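3.2 Where the dish rack goes

I went into this part of the study expecting the sink to explain everything. My hunch (and Valentina Fuentealba's too, for what it's worth) was that people park their rack as close to the faucet as they can and never think about it again. So we asked. Of the 56 households that answered our November questionnaire, 28 told us their rack lives on a table, at least part of the time, and I had to throw out most of my first draft.

The reasons people gave were wonderfully ordinary. Some kitchens have a strip of counter so short that a rack and a cutting board can't share it. Some people like to dry things where they're going to be used again, so the breakfast cup goes from rack to hand without ever seeing a cupboard. One respondent in the Esteves building wrote a whole page about it — by far the longest answer we got — and her point was that a rack at the back of the table "leaves the front for living." I've borrowed that phrase more often than I should.

What I call the back-edge habit in the rest of this paper is just that: the rack gets pushed toward the far side of the table, and the near side stays open for eating, chopping or homework. Figure 4 gives a sense of how much working surface the habit leaves in front.

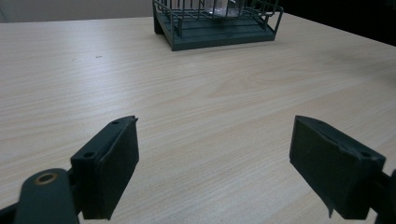
Figure 4. Wire dish rack with base tray toward the far side of a light wood-grain tabletop, with a clear glass or cup inside.

The base tray matters more than I first thought. Cristóbal Cabral coded the written answers and kept running into it, so we added it as a category halfway through. People who keep a rack by the sink can let it drip toward the basin. On a table there's no basin, and the tray becomes the thing that makes the whole arrangement bearable. Several respondents said they'd owned a rack without one and had kept a folded towel underneath for years, which they described with real irritation!

Glasses and cups came up a lot as well. In the answers they're what stays in the rack longest, long after plates and pans have been put away, and a few people admitted that one particular cup has never had any other home. I don't want to lean too hard on this, as we asked about storage only in passing and the wording of that item was clumsy (my fault). Still, it fits the pattern in Section 3.1, where the things used every day drifted out of the cupboards and stayed out.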